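Sanside Bathroom Tidying Notes

Welcome! Sanside is a collection of 3413 short written notes on tidying bathrooms, one note per task, and we had a great time putting it together. Each note says what was out, where it belongs and when the job counts as done. Version 2, updated 9/19/22.

What's in a note
room: a short name for the room
surface: counter, side table, shelf, floor or cabinet
items: everyday names, lowercase
goal: one sentence, plain words
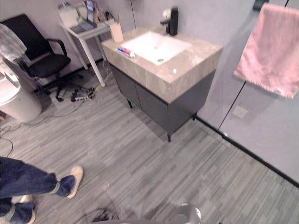
Counters are our favorite surface, and they get the longest notes. People leave the small stuff wherever their hand lets go of it! Toothpaste tubes lying crosswise on the front corner of the vanity, with the cup all the way at the back, make a perfect starter task: "put the toothpaste by the cup." Side tables are harder (bottles, containers, flat things under other things), so those notes may list up to 9 items.

Naming
Write "sink" for the basin and "counter" for whatever it sits in. If you can't tell what something is, write "small item" and move on.

Known gaps
Very few notes cover showers. Rocío Zamudio is writing more of them, hooray! The oldest notes, from April, have no goal line yet.

Contact: Hiwot Tamiru or Eliseo Arellano. Corrections are very welcome, even one-word ones.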